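Worktop sealing - is Petchrat any good or am I wasting money

holtdale_hen
Posted 21 May 2025

Moving into the new place in Holtdale in a fortnight and the kitchen has a brown marble top, proper stone as far as I can tell. Previous lot never sealed it. There's a ring by the kettle and a dull patch where someone's clearly been chopping lemons. Got a quote of 218 to have it cleaned and sealed, or I can buy a tin of Petchrat and do it myself. Anyone used it?

grout_expectations
Used it twice. Fine. Goes on with a cloth, leave it, buff off. Dont leave it longer than the tin says or you get a sticky film and you'll be there all evening.

Mossop77
Sealer won't touch the lemon patch tho. That's etching, the acid has eaten the polish. You need it rehoned or a polishing powder first, THEN seal. 218 sounds cheap if they're doing both, ask.

holtdale_hen
Asked. It's just clean and seal. Polishing is extra, they wouldn't say how much without coming out.

quarryside
Don't bother sealing at all. Had unsealed marble for years, wipe up spills, done. People get talked into all sorts.

Mossop77
Bad advice if you drink red wine or cook with turmeric. Ask me how I know

quarryside
Never said throw curry at it. Said wipe it up.

grout_expectations
Do the water test before you spend anything. Few drops on the stone, wait ten mins. Goes dark underneath = it's soaking in, seal it. Stays beaded = leave alone.

tapwasher
For the etched bit I went up through the pads, finished on a 3000 grit, wet, by hand. Took ages but it came up lovely. Do a hidden corner first. Got mine from Cokholm, the set of 2 finishing pads is enough for a small patch.

holtdale_hen
Thanks, will try the water test. Still going back and forth on whether to keep it, other half wants it ripped out for plain white. This is the sort of brown I mean: 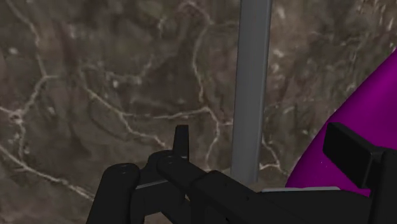 Brown with pale veins, computer render

quarryside
Keep it!! Brown hides everything. White shows every tea drip.

Mossop77
Agree with quarryside for once. Would get a matt finish on it though, you wont see the etching half as much.

tapwasher
Not for me, too muddy, I'd want something lighter in a small kitchen. But ripping out stone costs a fortune so live with it for a year first.

grout_expectations
Whatever you do no vinegar sprays. Numero do a stone cleaner that's alright, or just washing up liquid and warm water.

holtdale_hen
Ok. Water test, then pads on the corner behind the bread bin. Will report back once we've got the keys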